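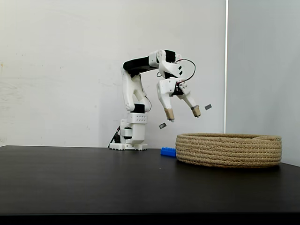 Release 63, page 1 of 2

JUSTHORPE, June – Cletier, the regional household textiles co-operative, has confirmed that its repair and mending service will be extended to all three of its branches from the start of next month. The service has been offered at the Justhorpe branch for the past year and will now also be available to customers in Correia and Kirken.

Under the scheme, members of the public may bring in curtains, bedding, table linen, cushion covers and light upholstery for assessment by a trained mender. Assessment is free of charge. Customers receive a written estimate before any work begins and are under no obligation to proceed. Most small repairs, such as re-hemming, patching and the replacement of zips and fastenings, are completed within ten working days. Larger items may take longer, and customers will be told of the expected date when the estimate is issued.

During its first year the Justhorpe service accepted 825 items. Curtains made up the largest group, followed by duvet covers and loose chair covers. Items beyond economic repair were returned to their owners or, with consent, cut down for use as patching cloth.

"The level of demand at Justhorpe was higher than we had planned for, and waiting times in the winter months were longer than we would have wished," said a spokesperson for Cletier. "Opening the service at Correia and Kirken will spread the work more evenly and spare many customers a long journey with heavy items."

The Correia branch will receive items on weekday mornings between 9.30am and 12.30pm. Kirken will operate an afternoon counter from 1pm until 4.30pm. Opening times at Justhorpe are unchanged. Items may be collected from any branch, provided that this is requested when they are handed in.

Charges have been reviewed as part of the extension. The minimum charge for a single repair will remain at its present level until the end of the financial year. A reduced rate will apply to co-operative members, to schools and to registered charities. Work on leather, fur and electrically heated bedding is excluded, as is the cleaning of carpets.

Customers are asked to launder or air all items before bringing them to the counter. Matching thread and spare buttons should be supplied where these have been kept. The co-operative will hold uncollected work for 3 months, after which a storage fee may be charged.

Full terms, including the schedule of charges, are available at the service desk of each branch and will be posted on request.

Notes to editors

Enquiries should be addressed to the Cletier press office at the Justhorpe branch. The schedule of charges is attached as page 2 of this release.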